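Sorting the fruit before it goes off

April 8, 2019

I have been trying to waste less fruit this year. We are a household of 3 and we get through a fair amount of it, but we don't get through it evenly. There will be a stretch when everybody wants apples and then a fortnight when they sit there going soft. Last month I threw away most of a bag of pears and was annoyed enough to start doing something about it.

What I do now is go through the lot once a week, usually after the shopping has been put away. It takes me around 13 minutes. I used to do it in the kitchen, but the worktop is small and there is always something drying on it, so I moved to the spare room. There is a flat surface in there at a comfortable height, the light is good in the morning and I can leave things spread out if the phone goes.

The method is simple. Everything comes out of whatever it is in. I turn each piece over and look at the underside, where the trouble starts. Anything with a soft patch goes to the kitchen to be eaten that day or cut up for the freezer. Anything with a split skin goes the same way. The rest goes back, with the heavier fruit at the bottom and the softer fruit on top, though I don't always manage that when I'm in a hurry.

I did try proper storage. I bought a wire rack from Bilell a couple of years ago, the kind with tiers, and it looked nice for a bit. The trouble was that the wire left marks on anything ripe, and the bottom tier was so low that I forgot to look at it. It now holds potatoes. After that I had a ceramic bowl from the Ackermann sale, which was fine for display but only took a few pieces before they started rolling off the top.

Cardboard is better. The sides are straight, it weighs nothing, and if something leaks you put the box in the recycling and find another one. I line mine with a sheet of kitchen paper if I remember. Hannelore Fuchs, who lived next door to us at the old house, kept her apples in shoe boxes under the stairs all winter with newspaper between the layers. I thought it was an odd habit at the time. She gave us some in April once and they were still crisp.

The greengrocer on Musura Road will usually let you have a box if you ask before they flatten them. Supermarket ones tend to be too deep. You want something shallow enough that you can see most of what you have when you look in, otherwise the bottom layer gets forgotten and you are back to throwing things out.
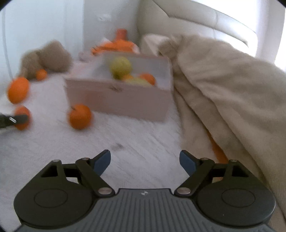 Oranges are the easy ones. They will put up with being moved about and they last well in a cool room, so I leave them until the end and fit them in where there is space. If they won't all go in, a few can stay out in a bowl, and those tend to get eaten first anyway. I keep lemons in the fridge door. Bananas stay well away from everything else - they hurry the other fruit along.

One thing I am still unsure about is washing. I used to rinse everything as soon as it came home, and I now think that was part of the problem, particularly with grapes. These days I wash what I'm going to eat and leave the rest alone. My sister does it the other way round with a splash of vinegar in the water and says hers keeps perfectly well, so I may have another go in the summer.

I have also started writing down what gets thrown out, on the back of the Tostora calendar by the fridge. So far this month it is one pear and half a melon, and the melon was my fault for buying it.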